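Home Forums Data Collection Hand-Held Rigs New Posts Search Log In

Thread: How much clutter do you leave in for soft object grasps?

tinshed_mick
We're putting together a set of hand-held gripper demos for pick and place of soft things. Pouches, small plush, folded cloth, that sort of stuff. Target is 577 episodes and we're at a bit more than 400. The first lot were all done on a bare bench with one object and one tray. Policy trains fine and does well on the bare bench. Put the same pouch on a table with other gear on it and the arm goes for the wrong thing, or hovers.

So the question is whether to redo a chunk of it in messy rooms or just add messy episodes on top. Two of us are collecting, mostly Saturday mornings, so redoing it is a real cost.

kelp_and_wire
Add, don't redo. The bare bench episodes still teach the grasp. I'd aim for the rest of your target to be all clutter and see where you land before throwing anything out.

Are you running the Skurton pipeline or your own?

tinshed_mick
Skurton for sync and trimming, our own script for the labels. Gripper is a Dulent with the stock pads.

oldgumboot
I'll disagree with kelp. We mixed clean and cluttered at about that ratio last winter and the model learned that a plain background means go straight down and anything else means be cautious. Two behaviours in one policy. We ended up dropping most of the clean ones. 112 cluttered episodes on their own did better than the full mix on our test tables.

kelp_and_wire
That depends on who was collecting, though. If the same person did the clean ones fast and the cluttered ones slowly, you've got a speed difference baked in and the clutter gets the blame. Did you check the durations?

oldgumboot
Not at the time. Went back after and yes, the cluttered ones were longer. Some of that is just having to steer around things. I don't think it was all of it.

paddock_ml
The Lendov notes that get passed around here say to keep the approach the same and vary everything else. Easy to write down, harder to do on a crowded table where you can't come in from the left because there's a stack of books there.

My colour advice: change the surface under the object more often than you change the object. We had one grey mat in every episode for a month and the policy was useless on anything patterned.

tinshed_mick
Good point on the surface. The bench is all one laminate. We've got towels and a couple of printed cloths now and I'm swapping them between batches.

Did a batch in a kid's room yesterday with that in mind. Drawstring pouch as the target, open tray, plush toys left where they were. I only moved things if they blocked the tray completely.

snowfence
Watch the drawstrings. With ours, the cord caught between pad and fabric in a fair few episodes, and the model picked up a little wiggle at the start of every lift because the collector was shaking it free. Took ages to work out where the wiggle came from. We trimmed what we could and tossed the rest.

Also, if you use a second gripper, decide early what it does when it's idle. Parked in view or out of view, pick one and stick to it.

kelp_and_wire
Agree on parking. I'd say in view, personally. On the real arm it will be in view half the time anyway.

snowfence
We went the other way, out of view unless it's working. Fewer hand-offs to explain to the labellers. I don't think there's a right answer, it just has to match how you deploy.

tinshed_mick
Here's the sort of thing I mean by cluttered. Pouch in the pads, tray further back, patterned towel underneath. Is this too much, or about right?

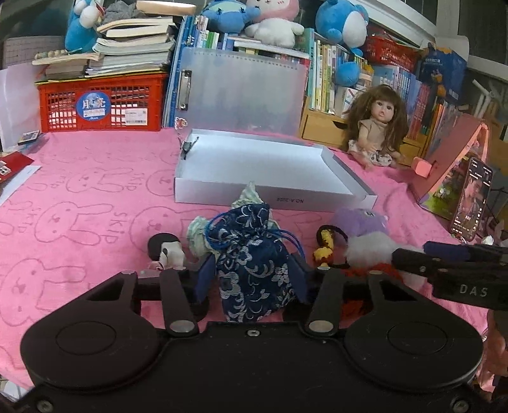

Baldursdóttir
I would keep that level of clutter but not for every episode. Do a third like this, a third with half the objects taken away, and a third somewhere in between with different furniture behind. Otherwise you have replaced one background with another and in May you will be back asking why it fails in a kitchen.

oldgumboot
Yep, that's the bit we missed. All our cluttered ones were in one workshop.

tinshed_mick
Fair. I can get a kitchen and a laundry without much trouble. The kitchen has terrible light after 4 p.m., which might be useful or might just be terrible.

paddock_ml
Leave the bad light in for some of them. Just write it in the episode notes so you can pull them later if they hurt.

kelp_and_wire
And log which one of you was holding the gripper. I'd still like to see the durations split by collector before anyone deletes the bench set.

tinshed_mick
We haven't been logging collector. It's in the file names for the first few batches and then we got lazy -- I can probably work the rest out from the dates. Will run the durations tonight and post them.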